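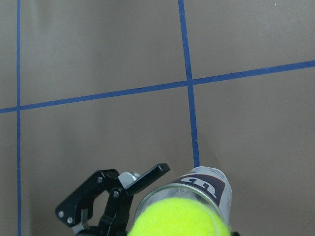

Tennis ball can at the gripper, blue tape grid behind.

Thursday, October 2, 2025
Cinberg packing cell, bench notes

Good day on the bench! Ran cans over the tape grid all morning with the Fetari arm and I'm really pleased with how the grid idea is working out. We can say "left of the middle line, lower panel" across the room and everyone knows what spot we mean, which beats squinting at offsets on the screen (my eyes thank us). The tape is a bit crooked in places, fine for now. Will redo it when the real mat comes in November.

Grip force is still at the setting from last week. Tried one step lower after lunch and went back up.

The part I keep thinking about is the packing line. Right now four people on each shift pick cans out of the totes by hand, nearly 2000 a shift, and it's all wrist. Arnout Van Loon did that job for 6 years before he came over to us, and he spent an hour today showing me how he turns a can so the label faces out. I had been planning that turn completely wrong! His way is one move, mine was two. Changed the waypoints, saved as torden_24.

He also asked what the packers do once this runs. Plan from Coppens is that they move to checking and tote changes, with training on paid time. I want them in here trying the pendant before any of that gets fixed, so they can tell us what's annoying.

To do: new finger pads, ask the shift lead for two names, label the grid panels with a marker.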